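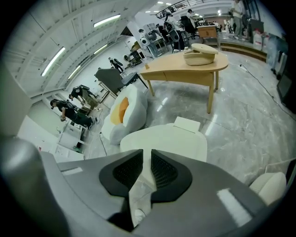 4.2 What the work turned into

When I started visiting the Ilwood site in Stomimstead, I expected to write about people worrying over their jobs. Some of that did come up, and I'll get to it in Section 5. But most of what the 14 staff wanted to talk about was their arms. Bromedis had moved them from general housekeeping and assembly jobs to recording household tasks with hand-held grippers, so that robots could later be trained on the same motions, and the new work asks your body to do old things in a slightly odd way. You don't pick up a cup anymore, you pick it up through a pair of jaws. One person told me she went home the first week and reached for a door handle with her thumb and finger stuck out stiff — she laughed about it, but she also said it bothered her.

The room itself matters more than I'd guessed. People work within earshot of each other among chairs, low tables and cabinets, with the robots standing toward the back (Figure 3). Everyone I interviewed liked having coworkers close by. They were less keen on having the day's output, a number between recordings kept and recordings thrown out, read off at the end of the shift. By April the group had logged 749 recordings under the Jacobs schedule, and I heard that number quoted to me with pride and with a groan, sometimes by the same person.

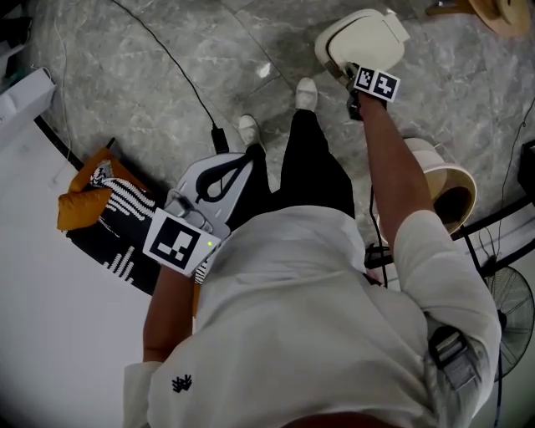 Skill was the part I got wrong at first. I had written "simple handling tasks" in my early notes, and after trying a session myself I crossed it out. Take opening a container that sits on the floor (Figure 4): one gripper has the lid by its rim, the other is busy over a second appliance, there's a strap and buckle up at the shoulder, and cables run across the tiles close to your shoes. I dropped my lid over and over. The regular staff have little tricks for this, like where to put your feet before you bend, and they teach them to each other on breaks. None of it is in the job description, which still says "operator, entry level," and 4 of the people I spoke with brought up that wording before I had asked a thing about pay.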